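Why Do Hangers Have Shoulders?

A hanger is a pair of pretend shoulders. Your shirt sits on it the way it sits on you, so it keeps its shape.
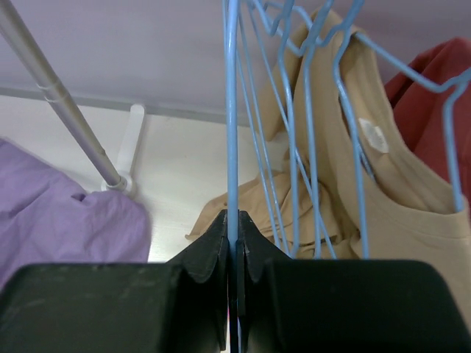 Most hangers are thin so that many can share one rail. Look at the tops of the light blue ones: the shoulders have wavy, notched bends. Notches can stop a narrow strap from sliding off. The hook on top goes over the rail.

To hang up a tank top, put one shoulder on first, then the other.

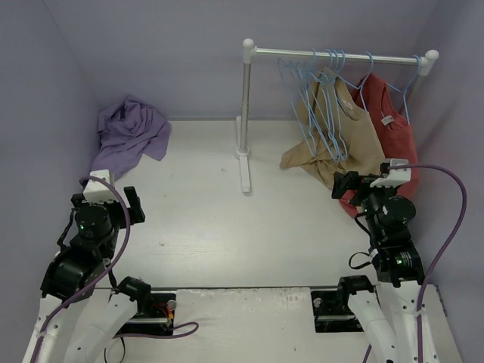

A small rack with light blue hangers, a tan garment and a red one.

Comments

Luvska: We have 57 hangers at home. My sister counted.

Flirkum: Mine are all on the floor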